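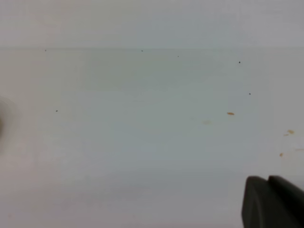 How often should a white work surface be wiped down?

Twice a day is enough for most people, says Giorgia Fiore, who has cleaned shared kitchens and workrooms for 11 years. She does hers at noon and again before she locks up.

"Crumbs first, always dry," she says. "If you go in with a wet cloth you just push the grit along and it scratches."

For stains she uses warm water and a drop of dish soap, left on for 5 minutes. Coffee and tea marks usually lift with that. Turmeric is another matter – she once spent 40 minutes on a curry spot and it still showed.

Her colleague Ginevra Costa prefers baking soda paste. Fiore doesn't mind it on stone but keeps it off anything painted.

Both of them look at the surface from the side, with the light low, before they put the cloths away. "From straight overhead you miss half of it," Costa says. The cloths go in the wash every night.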